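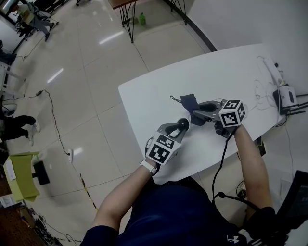
テーブルに紺色の布、両手にグリッパー

1: roussel62
Quentin Lebrunの教育論集、初版と改訂版で章立てが違う。引用するならどちらを底本にすべきか。

2: Flunow
改訂版。初版は第6章の注が丸ごと抜けている。

3: adetti_k
同意しない。注は後年の加筆で、学校運営期の思想を論じるなら初版が妥当。改訂版の209ページ以降は講演録の転用で、文体も異なる。
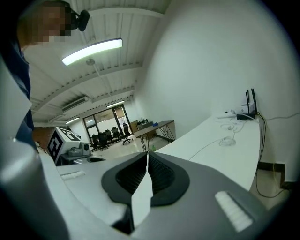 4: Villesov
底本の選択は論文の目的による。思想の変遷を扱うなら両版の異同表が要る。自分は長時間の照合を研究室でやっているが、天井の長い曲線形の蛍光灯くらい明るい照明でないと、初版の細かい活字は読み違える。特に傍点の有無。

5: Flunow
>>3
講演録の転用という根拠は?序文には書き下ろしとある。

6: adetti_k
>>5
序文は出版社側の文。書簡集の6月の項に、講演原稿を渡したとの記述がある。

7: Flunow
渡したことと収録されたことは別。本文の一致箇所を示してほしい。

8: roussel62
とりあえず初版を底本にし、改訂版の注は別記する。異同表は第6章だけ作る予定。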